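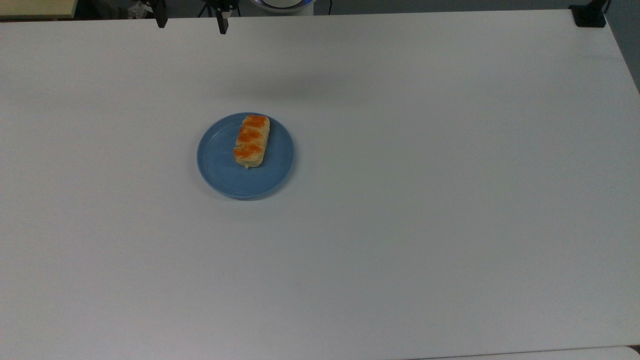 Tabletop Station Planning Kit – README

This folder is for people who must buy, or ask money for, a tabletop manipulation station. It contains the equipment list, the budget sheet, and a small set of recordings from our own station at Pronddale, so that you can compare the list with a working setup. We wrote it after our second station, when we noticed that most of our first budget had gone to the arm and very little was left for everything around it.

Maintained by Musa Lawal (equipment and purchasing) and Suleiman Isah (recordings and file format).
Last revision: Apr 2, 2019

What is in the folder

budget.csv – one line per item, with supplier, unit price, delivery time and a column "needed on day one" (yes/no)
layout.pdf – floor plan for two tables placed side by side
episodes/ – 203 recorded episodes, plated food tasks only
quotes/ – quotes we received, prices removed where the supplier asked for it
CHANGES.txt

How to use the budget sheet

Start with the column "needed on day one" and filter on yes. This gives the smallest station that can record something useful. Do not start from the total at the bottom, it includes spare parts for two years and will scare your finance office.

Prices are without tax and without shipping. Shipping was a bigger part than we expected for the tables, and almost nothing for the cameras. If you order tables and arm in the same month, ask that they are not delivered on the same day. We had both in August and the tables were standing in a corridor for a week.

The lines we underestimated the first time:

Tables. A matte white top is more expensive than a glossy one, but glossy tops gave us reflections in the camera and we had to replace them. Ask Callero for a sample piece before you order.
Clamps and poles. Each pole costs little. Together with base plates, brackets and cable clips they came to 861 in our currency column, which we had planned as zero.
Gripper fingers. They wear. Plan at least one spare pair per station. Ketilsson sells them only as pairs.
Plates and food. This is a running cost, so many funders want it in a different sheet. We keep it under "consumables".

Space

The layout assumes that a second table can stand directly against the first one, long edge to long edge. This costs floor space, but poles can be clamped to the second table and the work surface stays free. Please measure also the area behind the tables. Monitor stand, keyboard and cables need their place, and in our first plan they had none.

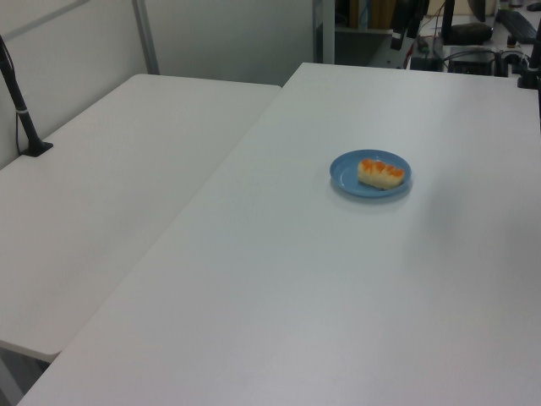
Photo: Suleiman Isah / Pronddale station. Free to reuse with credit.

A pastry on a small blue plate does not need much of the table. We still advise the large top, as the arm needs space to approach from different sides, and a small table limits you later when you add a second object.

About the episodes

Each episode has its own folder with the camera streams and a file notes.txt. The notes are written by hand and the level of detail is not the same everywhere – the early ones are short. In 71 episodes the notes also give the time spent on preparing the table, which is useful if you must estimate staff hours. We did not clean or select the episodes by result.

The set is too small and too narrow to train a general model. Please use it for checking camera placement, storage needs and working hours.

Storage and computer

Order the disks together with the computer. Prosel gave us a better price in one order than in two, and the second order would have needed a new approval. Delivery took up to 2 months.

Known problems

The floor plan uses metric units only.
The column "supplier" still has one old name for Callero in the rows for table legs. The prices in these rows are correct.
Electrical installation is not included. Our building already had enough sockets, so we have no number to give.
Exchange rates in budget.csv are fixed in one cell at the top. Change this cell and not the single prices.

Corrections

If a price has changed in your region, send Musa the new quote as PDF and the row number. For questions about file format or missing camera streams, please write to Suleiman and include the name of the episode folder.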